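Recording grasp demonstrations with a three-finger hand

Notes by Emilian Vasiliu for new operators on the Endex cell
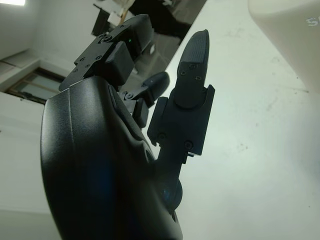 Wrist camera view of the hand with the fingers spread, white table behind.

The wrist camera is the main input to the policy, so most of the care in a session goes into what it sees. The steps below assume the arm is homed, the teleoperation glove is paired and the Wiralance recorder is running on the cell computer.

1. Check the view

Open the live feed at full size. The fingertips must stay inside the image through the whole range of motion. Open and close the hand slowly while watching the feed. If a tip leaves the image at full extension, loosen the camera mount, tilt it and repeat.

The hand is black and the table is white, and automatic exposure tends to sacrifice one for the other. Lock exposure with the hand open over the table. The palm may be dark, but the edges of the finger segments should still be distinguishable. Leave the ceiling lights on and do not change them until the session is finished.

2. Set the start pose

Load the pose file named sarbu_open. Every episode begins from it. Then move the arm by hand to one of the 3 approach heights marked on the column, and change height after each block of episodes. A data set recorded from a single height produces a policy that only works from that height.

3. Record

Press the left pedal to start. Wait one second before moving. Approach, close, lift, hold, put down, open. Press the pedal again once the fingers are fully open.

Move at a steady pace. Pauses in mid-air are learned along with everything else — if you need to think, stop the episode and discard it.

Record 40 episodes per object, then take a break. Target 80 per object over two sittings. Kaan Türkmen's earlier set used 100, but the last part of each run was visibly careless and much of it was dropped.

4. Keep the failures, but label them

A missed grasp is useful if it is tagged. Use the right pedal for "failed" before the next start. An operator error, such as a slipped glove or a wrong object, should be deleted. Do not tag it as a failure.

5. Review

Play back the first and last episode of each block in the Vetov viewer. Compare the finger joint trace with the video. The trace should start to move in the same image as the fingertip. If it lags, restart the recorder and repeat the block, as the offset cannot be corrected reliably afterwards.

Check the screws on the finger side plates between blocks. Tighten by hand only. After any adjustment to a finger, run the joint calibration again and start a new session folder.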